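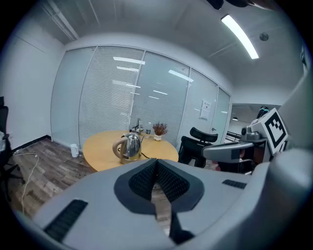 Predstead round table in light wood, with kettle and carafe. Office chairs sold separately.

Predstead Round Table

A round table for the corner of the office where meetings go to get shorter. Holger Haugland drew the Predstead for Hedlund after years of sitting at the pointed end of a rectangle, and the main thing to know is that it has no pointed end. Nobody sits at the head of it. People will still try.

The top is light wood in a warm yellow-tan that gets along with gray floors, glass partitions and black office chairs, so you can put it in a room that was finished long ago and leave the rest alone. It takes an electric kettle, a carafe, a cup and a potted plant, which in our experience is what every meeting table ends up holding by Wednesday.

About power: the table has none. There is no socket in the top, no grommet and no charging pad that works with one model of phone. The kettle cord goes across the top to wherever your outlet happens to be. If this bothers you, look at the Pavlow, which has a cable port and costs more.

Care
Wipe with a damp cloth, then a dry one. Use a mat under anything hot. The finish will forgive a tea ring if you get to it the same morning. Dried flowers shed, and we can't help you with that.

Assembly
One person, one hex key (included), 18 minutes. Farhad Daneshvar in our workshop timed it and has asked us to mention that he was also on the phone.

Details
Item: Predstead round table
Top: round, light wood, warm yellow-tan
Price: $365
Ex-display price: $232, when we have one
Load limit: 200 lb, spread evenly, so please don't stand on it to fix the blinds
Delivery: flat, in one box
Returns: 18 days, in the original box, which you will have thrown out

Kettle, carafe, cup and plant not included. We get asked.

Stock
Light wood is in stock now. A darker top is due in September. It was also due last September.

Goes with
Stokia low shelf
Pavlow round table with cable port
Hedlund felt mat, set of two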